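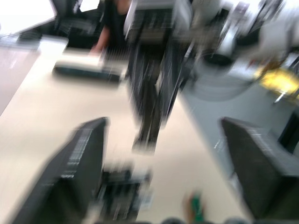

I have been promising a proper write-up of the Lulach kit ever since it arrived in February, and a few of you have been very patient (and a few of you have been less patient, which I also appreciate, it's nice to be nagged by people who care about grippers). So pour yourself something, because I've had months to build up opinions and I'm going to share most of them.

For anyone new, Lulach is a two-gripper kit from Sturodau, meant for benches where a pair of arms has to share one job. You get both grippers, the mounting parts, the cabling, and a year of their setup service, where you send in your settings and they send back better ones. I paid for mine like everybody else. The competition, as far as I was concerned, was the Hukance set, which I used for a long time and still like very much.

I came to all this from the machine side of the house, so I tend to think about motion in terms of rails and racks and how much slop there is in the gears. If that's you too, you and I are going to get along.

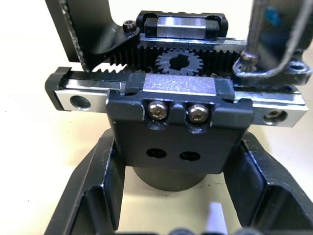

Ingrid Mellquist
Bench technician and writer of this blog
12 July 2024

Let me start with what I look at first, and that's the fingers. On a lot of kits they're an afterthought. You can have a lovely arm, a lovely wrist, and then two bits of plastic on the end that slide off anything rounder than a brick. Lulach's are slim enough to get in close beside a bracket or the end of a rail, and I've had them in some pretty tight spots without knocking over what was next to them. My usual trial is to put a small mechanical assembly down on the table and ask the gripper to go in low on either side of it, and I was really pleased with how little fussing that took!

The manual is another matter. It runs to 153 pages, and the part you need on your first evening is spread across what felt like all of them. I'd have happily traded the whole thing for a single fold-out sheet. Fitting the first gripper ate most of an afternoon. The second one took me 30 minutes, so the parts themselves are fine, it's just the explaining that needs work. I wrote to Sturodau to say so and got a kind reply with a shorter guide attached, which made me wonder why the shorter guide doesn't come in the box.

Where I think you really get your money's worth is in the two-handed jobs. Passing a tool from one side to the other, or having one gripper steady the bottom of something while the other one does the fiddly bit,
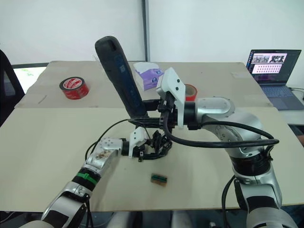

is the sort of work I used to avoid giving to a pair of arms at all. I'd set it up, sigh, and do it by hand. With Lulach I've gone back to those jobs one at a time. You do have to go slowly, and you have to be willing to move your starting points by tiny amounts over and over, but I find that kind of evening relaxing (I know, I know).

The setup service has been good too. Replies usually come by the next morning, and they read like they were written by somebody who has stood at a bench. Renewal is $200 a year, and I'm still making up my mind about that.
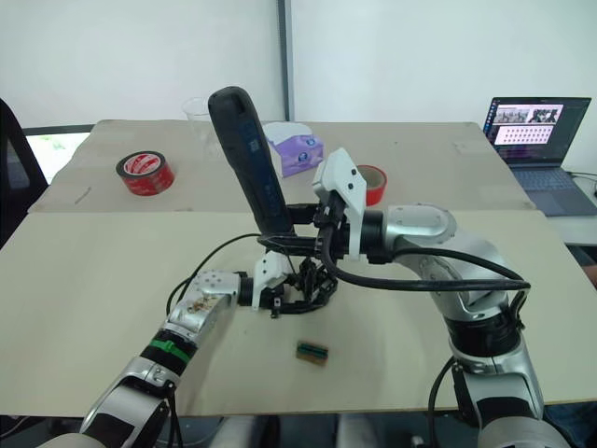
Cabling is my biggest complaint, and I've gone round and round on it. Sturodau gives you plenty of length, which is generous, and then leaves it to you to decide where all that length should go. I've never landed on a routing I love. You can see the thick black one draped along the right arm, looping from the elbow toward the wrist, and the left arm has its own loop going out across the tabletop and up to the gripper. With the two grippers working that close together, and a long handheld tool standing up between you and the back table, I'd like a lot less slack in the picture. I've ordered a set of Coste clips to try next, and I'll let you know how they do.

So would I buy it again? Yes, I think I would, if I had two arms and jobs that needed both of them. With a single arm I'd stay with Hukance and spend the difference on better lighting. If you've got a Lulach of your own and you've found a tidy way to run those cables, please, please leave me a comment. I read them all, even the long ones.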